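About Cirell

Cirell publishes research on financial market cycles. The firm was set up to test, in a repeatable way, the claims that are commonly made for cycles in share indices, bond yields, commodities and currencies. It sells a subscription research service and licenses its data. It does not manage money, hold client funds or give personal advice.

Most of our readers are pension trustees, treasury staff, small fund managers and private investors who run their own accounts. They come to us with a forecast they have read elsewhere and want to know how forecasts of that type have done in the past. A smaller group uses our data directly and has no interest in our written work.

What we publish

The main publication is the Cycle Record, which appears monthly. Each issue covers the same 203 price series in the same order. For each series it gives the length of any cycle that passes our tests, the strength of that cycle, the date of the last turning point and the range of dates in which the next one would fall if the cycle held. Where no cycle passes, the entry is left blank. In a normal issue most entries are blank.

The second publication is the Forecast Ledger. It lists dated public forecasts made by newsletters, broadcasters' guests, banks and independent analysts, and marks each one when its date has passed. A forecast is entered only if it names a market, a direction or level, and a date. Forecasts of a crash "in due course" are not entered. The Ledger held 2,000 closed entries at the end of March.
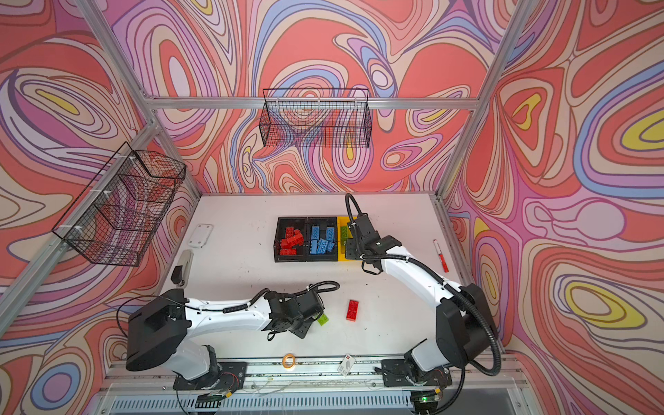 Entries in the Ledger are marked on direction first and on level second. A forecast that gets the direction right and misses the level is recorded as a partial result, and the size of the miss is shown. We do not mark on reasoning. A forecast that rests on a poor argument and is correct is marked as correct.

How the work is done

Prices are taken from the closing record of each exchange and checked against a second supplier, Fundbridge. Differences are settled by hand before the series is passed on. Dividends, splits and contract rolls are adjusted using one method, set out in the technical notes, and the unadjusted prices are kept alongside.

Each series is then stripped of its long-term trend. The method used for this step matters more than any other. A badly chosen trend line will produce a convincing wave in data that contains no wave, and a good deal of published cycle work can be explained by it. We use 2 separate methods and require a cycle to appear under both, at the same length, before it goes further.

A cycle that survives is compared with shuffled versions of the same series. The returns are broken into blocks of 504 trading days, the blocks are put into random order, and the whole procedure is run again. If cycles of the same strength turn up often in the shuffled data, the original is dropped. The final check is made on data that was held back at the start and has not been used in any earlier step.

Results are issued after the New York close. The files are available from 11 pm London time and the written commentary follows the next morning. The files are not changed after release. Corrections are issued as a separate file, which states the old value, the new value and the cause of the error.

Mostetti

Mostetti is our data product. It contains the adjusted and unadjusted prices, the trend estimates, the full test results for every series (including those that failed) and the Ledger in machine-readable form. It is supplied as plain text files with fixed column names. There is no plug-in and no charting screen. Licence holders may use the data inside their own firm and may quote single figures in outside work with a credit.

Column names have been changed once since launch, when the yield series were moved from price terms to percentage terms. Both versions were supplied in parallel for a full quarter. Any later change will be handled in the same way. 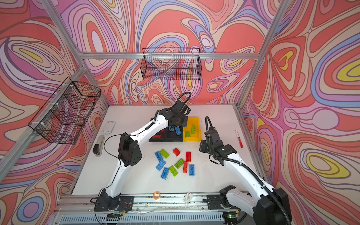 Does a passed cycle mean that the market will turn on the date shown?

A passed cycle means that turning points in that series have been spaced more evenly than chance would explain, in the period tested. The date range in the Record shows where the next turn would fall if the spacing continued. Cycles stop without warning. Many of those we have listed later failed, and each failure is shown in the issue in which it was found.

Ownership and funding

Cirell is owned by its staff. Income comes from subscriptions to the Record and the Ledger and from Mostetti licences. We take no advertising, no payment from the forecasters whose work is marked, and no commission from brokers. Fundbridge is paid as a supplier and has no stake in the firm.

Staff may hold broad index funds and government bonds. They may not trade futures, options or single shares in any market that has a passed cycle in the current issue. Holdings are declared every quarter and the declarations are kept on file.

The Forsberg review

Our methods are reviewed by Forsberg, an outside firm of statisticians, who are sent the code, the raw prices and a sample of Ledger entries chosen by them. Their report is printed in full on the Methods page, with our response to each point. Two of their findings led to changes. The first was that our tests were too lenient on series with long runs of missing prices, mainly the older commodity contracts. Those series are now tested only from the point at which the record is complete. The second concerned the Ledger, where forecasts made in broadcast interviews were being entered from summaries. They are now entered from a recording or a full transcript, and older entries without either source have been taken out of the totals.

A third finding is still open. The reviewers consider that forecasts repeated by the same author over several months should be grouped and marked once. We mark each one separately, on the grounds that a reader may have acted on any of them. Totals on both bases are given at the back of the Ledger until the matter is settled.

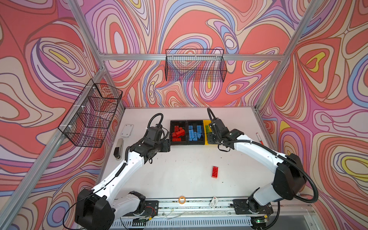 One subscriber, writing under the name Saltmarsh, took the reviewers' side and put it to us that a forecaster who calls for a collapse every month for two years has made one forecast and been wrong once, and that our way of counting makes gloomy authors look worse than they are. Our reply is printed with the letter in the current Ledger. The grouped totals do narrow the gap between bearish and bullish authors, though they leave the order of the two groups unchanged.

Limits of the service

We do not forecast wars, elections, rate decisions or the effects of any of them. We do not publish price targets. We do not test planetary, lunar or number-based systems as systems, but a dated forecast produced by one will be entered in the Ledger on the same terms as any other.

Past results in the Record and the Ledger describe the past. Nothing on this site is an offer to buy or sell an investment, and subscribers who need advice on their own position should speak to an authorised adviser.

Contact

Questions about the data should quote the series code and the issue month. Forecasters who believe that an entry has been marked wrongly may ask for a second marking, which is done by a member of staff who did not make the first. The original mark stays visible with the revised one next to it. Requests for trial copies of the Record are answered with the most recent back issue.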